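Notebook – Pernitz tracking and planning, Tramilstead site
Tuesday, afternoon session

Purpose: to establish why the pose estimator loses the left gripper during cloth tasks, and whether release 12 of the Walska filter corrects the fault. Configuration was left as in the previous entry, apart from the marker timeout, now set at 115 ms.

The task is the usual one, with cloths to be moved between the table top and the bin. The head view supplies the marker poses and the gripper views supply the contact estimate.
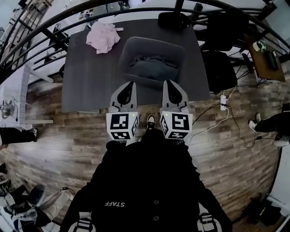
Head view, both marker cubes towards the camera, dark cloth in the bin and pink cloth on the table.

Of 29 episodes replayed through the old filter, three contained a jump in the left pose of more than 12 mm. In each case the solver had accepted the mirrored solution for a single cube face. The new filter rejects that solution when it disagrees with the inertial estimate. One jump remains, at a moment when the wrist turns quickly, and it is not yet understood.

The gripper views were examined next. With the finger pad turned upwards, the ceiling beams and lamps occupy much of the background, and the Sarmiento segmenter must separate grey-green cloth from a pale grey housing – a weak contrast at the best of times. 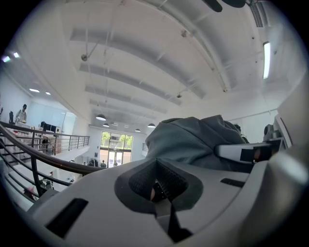 Actions outstanding

Mask the housing in the segmenter before the contact estimate is computed.
Replay the remaining jump with the timeout restored to its former value.
Merge the mirror check into the main branch once the replay is complete.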